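Mellell (robot arm project)

Mellell is a tabletop manipulation project built and maintained at the Cliltcombe shared workshop. It consists of a single robot arm, a work table and a body of control software written by workshop members. The project is used mainly for grasping and sorting plastic kitchenware, and secondarily as a teaching aid for members learning motor control. The name is also applied loosely to the arm itself, although the workshop's own notes reserve it for the complete installation.

History

The project was proposed by Ewurabena Ackah, a retired instrument fitter, who had earlier built a smaller arm at home in her garage. That machine, known as Nartey, had four joints driven by hobby servos and could lift an empty cup but not a bowl. Its main fault was play in the shoulder, which grew worse as the plastic gears wore. Ackah rebuilt the shoulder twice before setting the design aside.

Work on Mellell began in July of the following year, when Ackah was joined by Otakar Malý and Parisa Talebi. Malý took over the wiring and power supply. Talebi wrote the first version of the control program, which replayed positions recorded by moving the arm by hand. The group had a parts budget of $3,265, most of which went to motors. The remainder covered the power supply, fasteners, cable and a supply of replacement finger pads.

The first complete grasp was recorded ten weeks after assembly started. A second period of work followed when the original controller board failed and was replaced by a unit from Vonell, a small maker of motor drivers. The change of board required new connectors throughout and a rewrite of the lower levels of the software.

Arm and gripper

The arm is finished in black with red at the joints and gripper. Each joint has its own motor and position sensor, and the joints are addressed in sequence over a single data line. The elbow housing is larger than the original drawings called for, as the replacement motor was longer than the one it superseded.

The gripper has opposed fingers that close together under one motor. Closing force is limited in software by monitoring motor current. The limit was set by trial: at the first value tried, thin cups were squeezed out of round, and at lower values the bowls slipped at the rim. Separate limits are now stored for cups and bowls, and the operator selects between them at the start of a run.

Reach is restricted on the side nearest the base, where the arm must fold sharply to bring the gripper down. Objects placed there are usually approached from above or moved outward first.

Work area

The table is covered with a dark green cloth, adopted after trials on a bare surface in which cups slid away from the fingers before they could close. The cloth adds enough friction to hold a light cup in place during a slow approach. It does have the drawback of rucking up if the gripper is driven too low, and the minimum working height was raised by 4 mm to prevent this.

Test objects are plastic bowls and cups in plain colours. They were chosen because they are cheap, survive being dropped and can be told apart by colour alone. Layouts range from single objects set well apart to close groups in which items touch, overlap or sit inside one another.
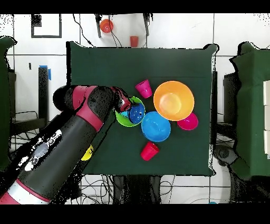
The gripper lowered over a green bowl with a blue cup lying inside it.

Nested objects are treated as a separate class of task. A cup on its side in a bowl leaves little room for the fingers, and the bowl may be carried along if a finger catches its rim. The usual method is to bring the fingers down slowly, close them on the cup and lift a short distance, then pause to let the operator check that the bowl has stayed down -- a step that was added to the software at the request of Frauke Lammers, who ran most of the early nesting trials.

Software

The control program is divided into three layers. The lowest sends position targets to the motors and reads back current and temperature. The middle layer converts a gripper position above the table into joint angles. The upper layer holds the task scripts, each of which is a plain text file listing positions, speeds and grip limits in order.

Recorded positions remain in use for demonstrations. For other work, object positions are entered by the operator on a grid drawn on the control screen. Automatic detection by colour was tried by Roscoe Whitlock and gave usable results with separated objects, but it tended to merge items of similar colour when they touched. It is kept as an option and is switched off by default.

Operation and safety

Workshop rules require one person to remain at the stop switch whenever the motors are powered. Speed is held to 40 per cent of the maximum for scripts that have not been run before. Hands are to be kept off the cloth while a script is active, including during a pause.

A run is recorded as failed if the target object is dropped, if a neighbouring object leaves the table, or if the current limit is reached before the fingers meet the object. Failed runs are kept in the log along with the script used -- early logs omitted them, and Talebi has noted that this made the first season's results difficult to compare with later ones.

Maintenance

Finger pads are inspected before each session and changed when the surface becomes glossy. Joint fasteners are checked monthly. The most common repair is to the cable at the wrist, which flexes with every change of gripper angle and has been replaced several times. A spare is kept made up to length, with its connectors fitted and labelled.

See also

Nartey (home-built arm)
Cliltcombe shared workshop
Grasp planning
Current limiting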